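Plastic cover over the sheets on guest bed - how do I stop the noise and the sweating?

Posted March 2026 in Bedding and Laundry

furkia_flat60

Ok so quick background. We rent a furnished place and the owner wants the mattress protected at all times, it's in the lease. Fine. I got a clear plastic cover, the cheap roll kind from Mallet, and it goes on when my nephew stays because he's four and we are still having accidents. It works I guess but every time he rolls over it crackles and wakes everybody up. He also wakes up sweaty.

Things I've tried. Fitted sheet over the plastic - slides off by midnight. Two fitted sheets - slides off slower. Tucking the plastic right under the mattress - better, but it tore at one corner. Tape, don't ask.

Also not sure about the order. My mother in law says mattress, then cloth cover, then plastic, then sheet. My sister says the plastic goes straight on the matress and everything else on top. I've had it both ways and I can't tell the difference except which layer I end up washing.
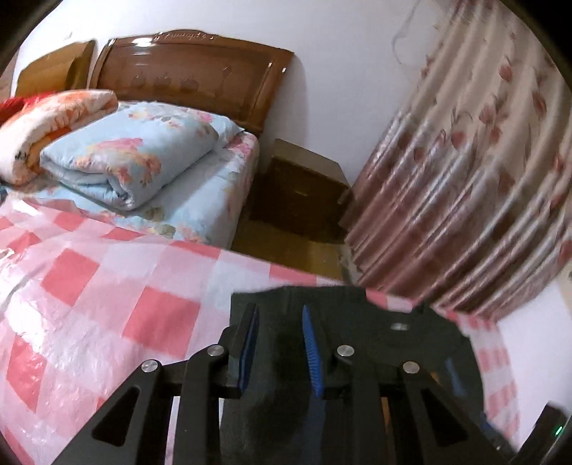

Pink check sheet with the plastic over it, blue floral mattress cover further back.

Is there a quieter kind? I don't want to spend a lot, we're only here until July. And can you wash the clear plastic stuff or is it wipe only? The package said nothing. Thanks, typing this on a break.

tadus_mill
Member, 863 posts

Get rid of the plain plastic. What you want is a waterproof protector with a cloth top and a thin coating on the back, sold as a fitted sheet with elastic all the way round. Soft side up. No crackle, or hardly any, and it can't slide because of the elastic. I've had mine through two kids and a dog.

Order: mattress, waterproof protector, regular fitted sheet. That's it. If you have a nice cloth mattress cover you care about it goes UNDER the waterproof one, otherwise you're washing it every time. So your mother in law is right if you care about the cover and your sister is right if you don't.

For the middle of the night do two sets. Protector, sheet, second protector, second sheet. Accident happens, you peel off the top two and the bed is already made underneath. Takes a minute in the dark. I wish I'd started that years earlier.

Washing - warm, normal soap, no bleach, no fabric softener. Softener messes up the backing. Dryer on low if the tag allows it, otherwise over a door. High heat kills them, I melted one and it stuck to itself like a grocery bag.

Measure the mattress depth before you buy. The elastic ones come in different depths and a shallow one on a thick mattress pops off the corners all night.

Sweating is mostly the plastic. It doesn't breathe at all. The coated ones breathe some, not a lot. A thick cotton sheet on top helps, polyester makes it worse.

herkska

just put a big bath towel on it. towel over plastic, sheet over towel, tuck it in hard. kills the noise. free. did this for a whole summer

tadus_mill

Towel works for noise, yeah. It bunches up though, and if it's a wet one you've got a towel and a sheet to wash at 3 am.

quiltsandpie
Member, 272 posts

Agree with the first reply mostly. Couple things to add, in a hurry so sorry if this is choppy.

You can keep the clear plastic if money's tight. Wipe only. Warm water and a drop of dish soap, then a second wipe with plain water, then let it air dry all the way before you fold it. Fold it damp and it smells like a basement by next week. Don't put it in the washer, it traps water and the machine goes off balance. And never in the dryer.

To stop it sliding get sheet straps, the little elastic ones with clips on the ends. They go corner to corner underneath. Don't clip onto the plastic itself, that's how you get tears like your corner. Clip the sheet over it and the sheet holds the plastic down.

Other option is a washable pad that only covers the middle of the bed, with flaps that tuck in at the sides. Way quieter since it's quilted cloth. You sleep right on it or put it under the sheet. Good for a kid who stays put, useless for one that spins round like a clock.

One thing I would really watch with a four year old, loose plastic sheeting on top of bedding isn't great for safety. Thin stuff can end up over a face. Whatever you use should be fitted tight and under the sheet, and take the loose roll kind off before he goes to bed. I'd do that tonight even if the rest waits.

Oh and read the lease again. Ours said "protected" and the landlord was happy with the cloth kind, we just emailed and asked.

furkia_flat60

Thank you all, this is great. Plastic is coming off before he's here again, hadn't thought about the face thing at all. Emailed the owner about the cloth kind. Going to order two of the fitted ones and do the double layer. Will try the towel until they get here. Anyone know if the straps work on a really thick mattress?

quiltsandpie

Get the adjustable ones. Mine are on a deep one and they hold fine.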